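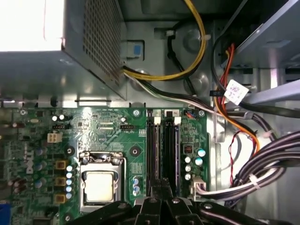 Gripper over a Dell board, fingers pointing up at the memory.

Before we buy an arm: pictures from the teardown bench

Posted February 5, 2024, by Drita Gashi

Elerham has been asked to put a robot arm in next year's capital budget for the desktop teardown line at Bemport. I was asked to look into it because I complained the loudest about the last piece of equipment we bought, the label printer that now holds the door open. Fair enough. I've put up some pictures of the sort of work the arm would be doing, along with my notes on what the two quotes say and what they leave out.

I should say up front that I'm not against it. I'd like to be talked into it by something better than a brochure. We take in 300 desktops in a decent month, and the work is hard on the wrists and dull. But "repetitive" is a word that comes up a lot in sales meetings, and I don't think it describes the inside of an office computer very well. Look at the wiring. Every model routes it a bit differently, and so does every person who has ever had the side off to add a drive.

Reach is the first thing I'd spend time on. The quote from Ellton gives the arm's reach with nothing attached to it, which is a nice large number and no use to us at all. You have to put a gripper on the end, then a camera, then the camera's cable, and all of it has to get down inside a metal box without leaning on the power supply. On an open board you lose sight of a good part of what you came for as soon as the fingers arrive.

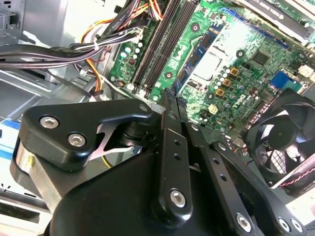 So my first request to both suppliers is a drawing with the gripper fitted, set against the smallest case we handle. Mittal said they could do that. Ellton said it wasn't normally needed at this stage. I would have thought this stage was exactly when you need it, seeing as the next stage is the invoice.

The second thing is fingers. Both quotes include one set. The parts we want out of a desktop run from a memory module to a drive bracket, and I have a hard time believing the same two fingers are the right shape for all of them. Spare sets are listed as an "accessory", priced on request. I requested. Still waiting on the colour brochure's other half.

Third, the light. There's bare metal everywhere in these cases and a lot of it throws glare straight back. If the camera is meant to find a latch by looking for it, somebody has to pay for proper lamps and a hood, and that line isn't in either quote. Put it in now or find it in April under "miscellaneous".

A busy corner: power wires in several colours looping over the left side, a flat black ribbon cable across the top, grey and lavender flat cables held with a white tie. Anyone planning to automate cable removal should price this corner by itself.

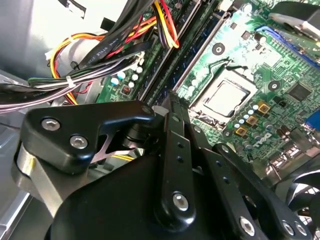
What the quotes cover

The Ellton package is the arm, one gripper, a stand, a controller and 3 days of training. The Mittal package is the arm, one gripper, a controller and 6 days of training, with no stand. Neither includes guarding, freight to Bemport, electrical work, or anyone's time to set up a new model of computer when one comes through the door. That last item is the one I'd circle. We see a new model often enough that setup will be somebody's regular job, and the person in mind seems to be me.

Both suppliers offer a service plan. Ellton's promises a response within 21 days. I asked whether a response means a technician or an email, and was told it depends on the nature of the request. I've written "email" in the spreadsheet until I hear otherwise.

What I'd like to see before we sign

A trial on our own machines, picked off the pallet by us. Demonstration units are always clean and the screws are always there. I'd want somebody from the supplier standing beside it with a stopwatch, and I'd want every time a person has to step in written down, including the little nudges that tend to get left off. A module pulled out with help is still help, and help costs wages.

I'd also like them to quote for memory removal alone. It may be that one fiddly job done reliably is worth paying for, and that cables, drives and power supplies stay with the crew for a few more years. Neither salesperson was keen on this. It makes for a smaller order.

Last one is a wider view of the inside of a tower, with the label on the power supply, a bright blue drive bracket at the upper right and the processor sitting in its socket with no heat sink over it. The gripper just comes in at the bottom. 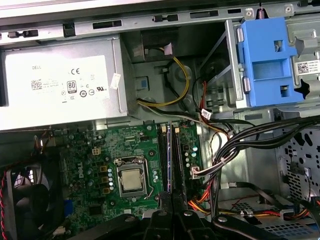 Elerham Equipment Recovery, Bemport Depot

Comments on the draft budget line are open to everyone on the teardown crew, and I'd sooner have them scribbled on the printout by the kettle than not at all. If you've worked with an arm at another shop, please tell me what it cost to keep going after the first year. Neither supplier has given me a figure for that. Mittal has at least offered to put me in touch with a customer, and I've asked that it be one who bought theirs at full price.

For now the line is in the spreadsheet as "under review", with guarding, lamps, spare fingers and setup labour listed separately underneath. Please leave them separate.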